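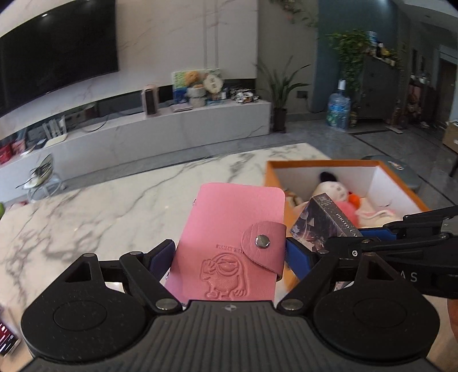 A pink card holder with a snap strap.

Magazine > Features > Money and Daily Life

The Return of the Gift Shop Counter

Small gift shops in the Nilmont district have had a steadier year than their owners expected. The Hosar Retail Institute, which follows independent stores in the area, recorded 472 of them in its latest survey, published on 13/02/2024. Most occupy a single room and are run by one or two people.

The survey was led by Min-kyu Song, who has studied neighborhood shopping at the institute for 18 years. His report finds that customers come in for low-priced items such as card holders, key rings, notebooks and soft toys, and that they tend to buy for someone else. Birthdays account for the largest share of sales. February is the busiest month after the winter holidays.

Rent remains the main concern. Several owners on Ernarlow Street signed short leases when the area was quiet and now face renewal on less favorable terms. The institute has asked the district office to consider a fixed scale for stores below a certain size, and a reply is expected before the summer.

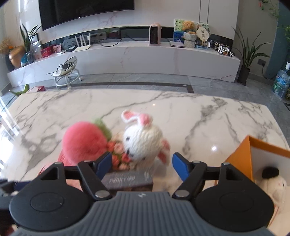

Do small gift shops still depend on walk-in customers?
Most of their sales are made in person, although a growing number of owners also take orders by telephone or online for collection at the store.

Stock is a further matter of judgment. Pyo, a wholesaler that supplies many of the district's stores, lists roughly 3,000 items and sets a minimum order of 50 pieces. For a shop with little storage, one poor choice can fill a back shelf for a year. Some owners now place joint orders and divide the boxes among themselves, an arrangement the report describes as informal but reliable.

The institute will repeat the survey next year, with added questions on opening hours and staff pay.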